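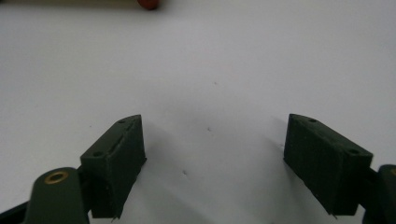
Warum reißt die Glasur auf den Partington-Schalen immer noch? Weil sie beim Abkühlen stärker schrumpft als der Scherben darunter, und daran ändert auch ein langsamerer Brand nichts.

Werkstattbuch, Mittwoch, 1. April 2020

So, jetzt mal in Ruhe aufgeschrieben, bevor ich es wieder vergesse. Der Ofen war heute früh bei 92 Grad, also hab ich ihn zugelassen und erst mal Kaffee gekocht (ja, Anahera, ich lerne dazu!). Mittags dann aufgemacht. Die Schalen mit der alten Mischung: alle mit Haarrissen, schön fein über den ganzen Boden. Man hört es ja auch, dieses leise Pling beim Ausräumen, eigentlich ein hübsches Geräusch, wenn es nicht die eigene Arbeit wäre.

Die Proben mit mehr Quarz sehen besser aus. Probe 139 ist glatt, auch nach dem Tuschetest keine Linie zu finden. Tusche drauf, kurz warten, abwischen, unter die Lampe halten. Bei 139 blieb nichts hängen. Leider ist sie am Rand etwas stumpf geworden, eher seidig als glänzend. Mir gefällt das ja fast besser, aber bestellt ist glänzend.

Tayla Ellery meint, ich soll lieber an der Masse drehen und die Glasur in Frieden lassen. Kann sein, dass sie recht hat. Nur liegen hier noch sieben Hubel von der Fernetti-Masse und die werfe ich bestimmt nicht weg. Im November hatten wir das Thema schon mal, da steht im alten Heft was von einer Fritte mit Bor, aber ich kann meine eigene Schrift nicht lesen. Falls jemand weiß, was "B-Fr. halb, dann sieben!!" heißen soll: bitte melden.

Noch was zum Auftrag: zu dick getaucht reißt es deutlich schlimmer. An der Schale mit dem Läufer sieht man es gut, oben dünn und fast heil, unten im Tropfen ein ganzes Netz. Also kürzer tauchen, zwei Sekunden, und die Glasur vorher nochmal durchs Sieb. Der Eimer war unten bretthart, da hat wohl ewig keiner gerührt (ich vermutlich auch nicht).

Nächster Brand: 139 nochmal, diesmal mit etwas mehr Feldspat, damit der Glanz zurückkommt. Dazu zwei Scherben von der alten Mischung zum Vergleich, obere Platte hinten links, da ist es am heißesten. Danach Gefriertruhe und kochendes Wasser im Wechsel, wie Anahera Tamihana es immer macht.

Kegel sind fast alle, nachbestellen. Und die Ofenplatte mit dem Glasurfleck muss noch abgeschliffen werden, Maske liegt im Schrank neben dem Kaolin.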